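Flotach planning software enters second stage of trials

The Flotach group has released the second version of its task planning software to partner laboratories, following a review of the first stage of work on household laundry. The software decides the order in which a two-armed robot carries out the steps of a longer job, and when a step should be tried again.

Washing machines were chosen for this stage at the request of Samari, which supplies the control layer. The round opening, the rubber seal and the soft contents place demands on perception that rigid objects do not. Clear door glass is a particular concern – reflections on a curved surface can be read by the depth software as solid edges.

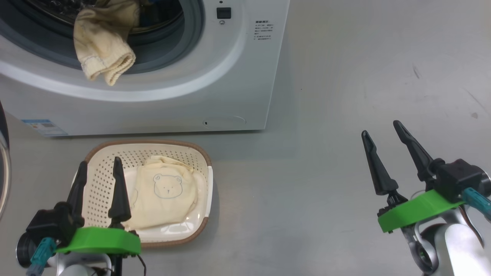
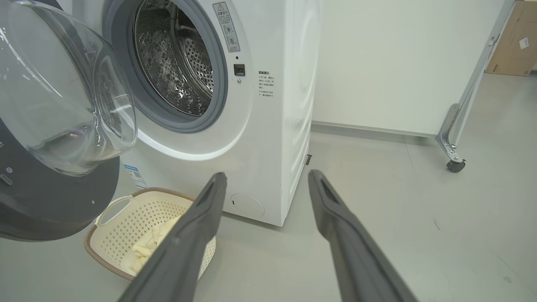 Castatgate, December 8, 2020

The new version replaces the fixed script used previously. Each step now carries its own start and end conditions, and the planner checks these against the head and wrist views before the arms are permitted to move. Where the two views disagree, the planner holds its position and asks for a fresh estimate.

Usman Bangash, who leads the planning work, said that the change had been made after the team studied some 600 recorded attempts. "Most of the faults we found were faults of timing," he said. "The arm was told to close while the estimate of the cloth was already out of date."

Liya Negussie and Yabsira Nigatu have prepared a replay tool, Gallardo, which shows the planner's decisions alongside the camera views. It is supplied with the release and runs on an ordinary desktop computer.

Four laboratories will take part in the second stage, which is due to close in April. Partners wishing to report a fault should send the complete log to Katherine Zapata, together with the version number of the control layer in use.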